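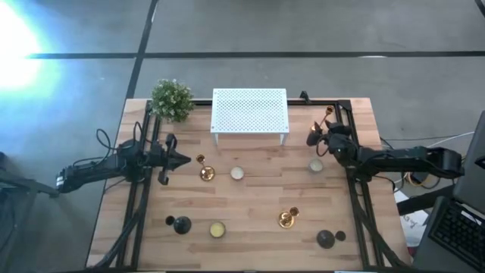
BAVTON, September 2023 – Flavik, a maker of home and office furniture, will open its first store outside Wirniseck this fall. The new location on El Khatib Street covers two floors and will employ 30 people, 12 of them in delivery and assembly.

The store will carry the full Flavik line of desks, dining tables and storage. Customers can order most tables in any of 56 sizes, with delivery in three weeks. Orders placed online can be picked up at the rear entrance.

"Almost half of our orders in August came from Bavton and the towns nearby," said Latifa Ragab, head of retail at Flavik. "Those customers were driving over an hour to look at a table. Now they can see it in town."

Hiring is under way for sales and warehouse jobs. Applications are accepted at the Wirniseck store and through the company website. Opening hours will be posted next month.

Flavik sells its furniture through its own stores and online. The Wirniseck store will keep its current hours and staff.

Media contact: Latifa Ragab, Flavik Retail Office, Wirniseck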